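Chores by machine: where the trials stand

Members who came to the spring meeting will remember that Rulier and Wonetti agreed to run the same set of tasks on their own equipment and to share the counts. The first full set came in at the start of July. It covers 773 attempts at picking up, moving and putting down ordinary objects, split between a domestic list (tidying a desk, clearing a table, sorting cutlery, folding hand towels) and a shop-floor list (feeding parts to a tray, packing small boxes, returning hand tools to a rack).

An attempt was scored as complete only if the object ended within its marked area, upright where that mattered, with no help from the operator. Of the 773 attempts, 630 were complete. That is a little over 81 per cent. The remainder were dropped objects, objects left outside the area, and stops. A stop was recorded whenever the arm halted for longer than the time allowed for the task, whether or not it was still holding something.

The overall figure should not be used for much. The two lists were not of equal length, and the easier tasks were repeated more often than the harder ones. Packing small boxes was close to routine. The parts arrived the same way round each time, the boxes were in a fixture, and the lighting did not change. Folding hand towels had the lowest score of any task on either list, and two of the operators asked for it to be taken out of the second set. It will stay in.

Between those two sits the large group of rigid household objects: mugs, remote controls, phones in cases, tins, spectacle cases, tape dispensers. These do not bend and they do not roll far, and they should in principle be straightforward. In the trials they were straightforward when they stood alone. Scores fell when an object lay flat, with no edge for a finger to get under, and fell again when it touched a neighbour. Thin objects lying flat on wood were the worst of the rigid group. The usual remedy, sliding the object to the edge of the table and taking it from there, worked well on the bench and is of limited value on a desk with a keyboard in the way.

Finger design made more difference than we had expected. Wonetti began with flat parallel pads and changed to compliant fin-ray fingers for the second half of its runs. These deform around the object under load, so the approach angle need not be so exact. The gain was clearest on cases and boxes with rounded corners. There was no gain on cutlery, where the finger is simply too thick at the tip to get between a fork and the drawer divider. Rulier kept its flat pads throughout and did better on cutlery, worse on mugs.

Speed was logged but not scored. The median time for clearing one object from a desk was 56 seconds, including the time spent looking. A person does this in two or three. For a night shift or an empty house that may not matter, as the work can be left to run. For a packing line it matters a great deal, and Plerament, which supplied the boxes and fixtures, has said that it would not consider a station working at that rate even if every pick were good.

Recovery is the weaker side of all this. When a pick failed, the arm tried again unaided in most cases, but the second try generally repeated the first, from the same angle and at the same height. The operators stepped in 87 times over the full set. Most of those interventions were small: turning an object by a few degrees, moving a cable aside, putting a fallen item back on the table. A household buyer would have to make the same interventions, and would not be paid for it.
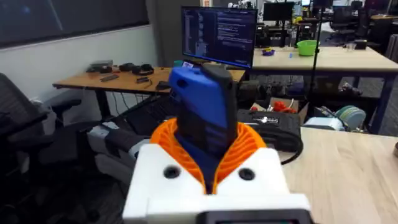 Burgi Zürcher wrote in after reading a draft of these notes to object to the word "chores". Her point is that a chore is a chain of steps with a decision at each one, and that the trials measured single steps. Clearing a desk means knowing which things belong on it. None of the tasks asked the machine to decide that anything should be left alone, and she would like at least one that does. She also asks that time be scored in the second set, with a penalty for each intervention.

Both suggestions have been passed to the two firms. Rulier is willing to score time. Wonetti would prefer to see a common rule for interventions first, as its operators were told to step in early to protect the fingers and Rulier's were told to wait.

The second set will use the same lists with three changes. Objects will be placed by someone who does not run the arm. Flat objects will be scored separately. A mixed task will be added, in which a surface has to be cleared of some items and not others, on the lines Burgi proposes. Mbwambo has offered a furnished room for the domestic half, with carpet, which neither firm has yet tried with a wheeled base.

Score sheets for the first set can be had from the office on request. Comments on the draft rules should reach us by Jul 26, 2026.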